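The Second Cloth

Randi Bråten cleaned the gym at Trurnden after closing, when the music was off and the lights were still on. She was 56 years old. She had learned this work from her aunt, who always said that a bench remembers every back that has been on it.

The owner, Mr. Sæther, had given her a paper with 88 points. Randi used it as a bookmark. She began every night with the benches and finished with the floor, and between them she thought about her son, who had not called since November.

Tonight she was slow. She put both hands on the black padding and leaned there a moment, as one leans on a kitchen table.
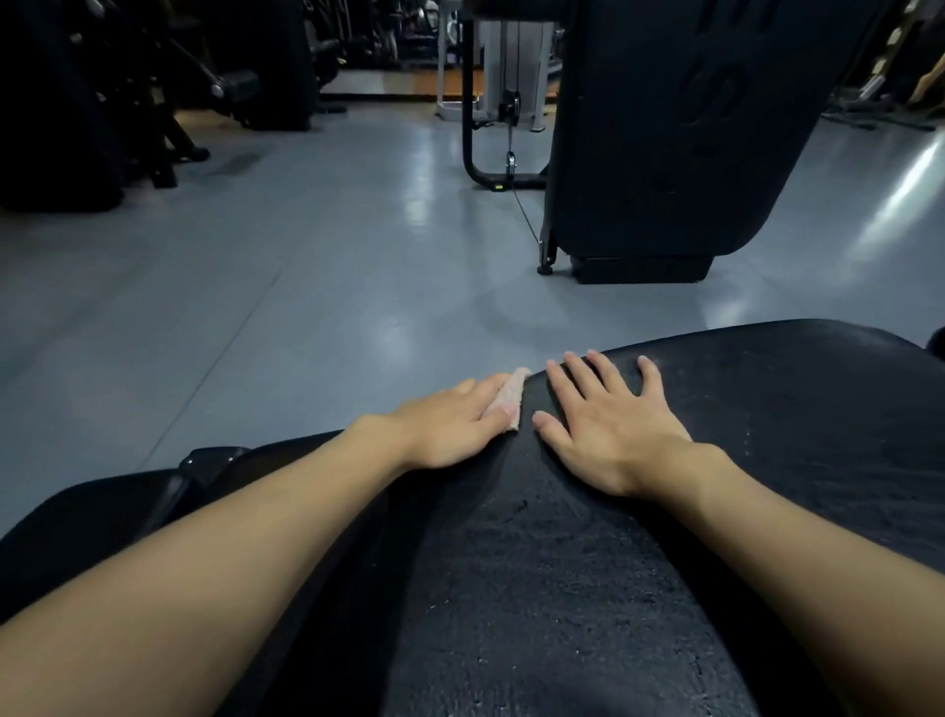
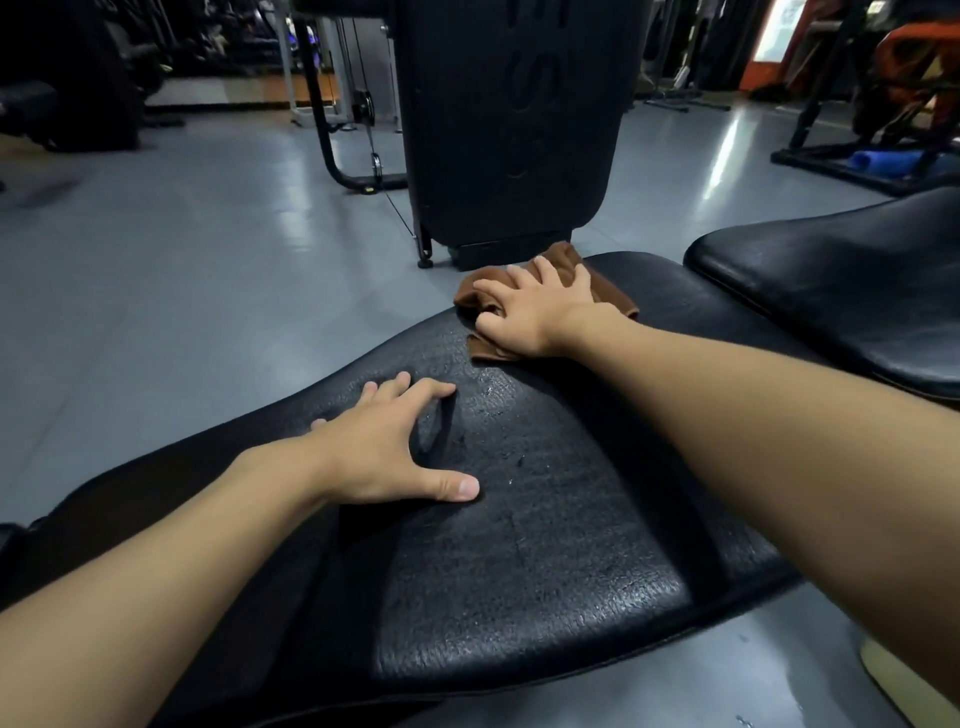
"You press too hard," said a voice from the door. It was the old man from the second floor, in his slippers again. "You will make a hole."

"It is dirt," said Randi. "It does not go away from kindness."

He came in and sat down on a bench she had not cleaned yet. He told her that he had lifted nearly 60 kilos in this room, when it was still the bakery of Tetus, and he meant flour. He showed with his arms how wide the sacks were. Randi listened and folded her cloth to a fresh side.

"Did your boy call?" he asked.

"No."

The old man looked at his slippers. Then he stretched out his hand, and she understood only after a moment that he wanted a cloth. She gave him one. He wiped his end of the bench in small circles, very badly, and she let him continue until he was tired.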